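Cell 2 notebook, January, started 7:40 am

Okay, new month, new page, and I promised myself I'd write the house rules down properly this time instead of leaving them on a sticky note that falls behind the bench. I spent most of the morning going through the old Numell checklist with a pen, and a lot of it is still good! Some of it was clearly written for a much bigger cell than ours (we don't have a light curtain, so "verify light curtain" has been getting a cheerful check mark for ages, mine included). Crossed out. If we can't do the check, it doesn't belong on the list.

Speed limits

Anything new runs at reduced speed first, with a hand on the stop. I know everybody knows this. I also know I skipped it in the fall and put a fingertip pad into the table, so it's going in writing. Two clean passes slow, then you can bring it up. If you change the grip height, even by a hair, you start over with the slow passes.

Reach overlap

With two arms sharing a table this is the one I care about most. Before either arm moves, the other one gets parked and you say so out loud if anyone else is in the room. The Vesness planner is supposed to keep them apart and it mostly does, but it only knows about what we told it, and we keep moving the boxes and the camera pole without updating the model. So: move something, update the model, then run. I'd like that to be a hard rule and I'll argue for it at the next meeting.

Cables

Loop in the camera cable has to clear the gripper through the whole wrist rotation. Jog it by hand through both ends of the range and watch the loop, not the screen. Solteck's mounting sheet wants a clip higher up, and I want to try that before I have an opinion.

Logging

Episode counter was at 1,718 when I sat down. Of the last batch, 69 have no note on who was at the stop button, and I'm pretty sure a good chunk of those are me. From now on no name, no save. I've asked for the form to block it (sent that over to the Nic Aodha side, no answer yet).

Small-item handling

Grip the little red box just behind the fingertips with the fingers closed all the way down on it, come in from straight overhead, and don't open until you've checked what's underneath. The white box stays upright on the table for this one.
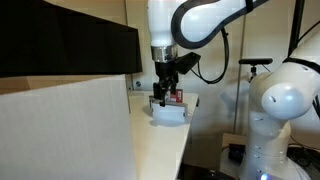

End of day

Park both arms, grippers empty, stop pressed in. Write the counter down here as well as in the log, please, I like having it in two places. Still to do: reprint the checklist without the light curtain line, find the spare cable clips, and ask whether the slow-pass rule should cover the camera calibration moves too. I'd say yes.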